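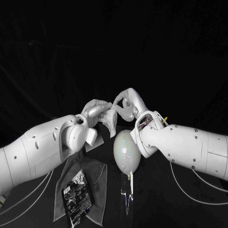 My week of being a pair of hands

Markos Vasilakis rang me in November and asked if I'd like to come and drive the two-armed robot at Skindbridge, and I said yes before he'd finished the sentence (I'd have said yes to sweeping the floor, to be fair). You put on the gloves, you move your own hands, and the big white ones on the other side of the table do their best to follow. By Friday I'd recorded 241 runs, and Markos wants 2,000 all up, so there's plenty left for everybody else!

What surprised me was how much of the work is just fingertips. Bringing the left hand and the right hand together in mid-air sounds like nothing, but you can't feel where one ends and the other starts, and my favourite mistake was hooking the fingers into each other and having to think very hard about which of my own to straighten first.

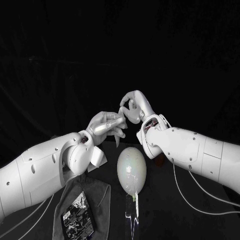

My neighbour Amin, who plays the piano, reckons I should have practised at home with my eyes shut. I did try it with a tea towel, and I think it helped a bit, though my dog Monier kept wandering off with the towel.

Cloth is the part I liked best. You pinch a bit with the left, take a corner with the right, and then lift slowly, slowly, with your shoulders up around your ears. Markos kept telling me to breathe. He also says the slow runs are fine so long as they're smooth, and that he'd take 60 tidy ones over 70 jerky ones any day.

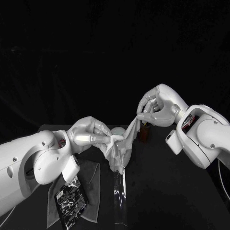
I'm going back for another week once my wrists have forgiven me, and I've promised to bring the lemon slice.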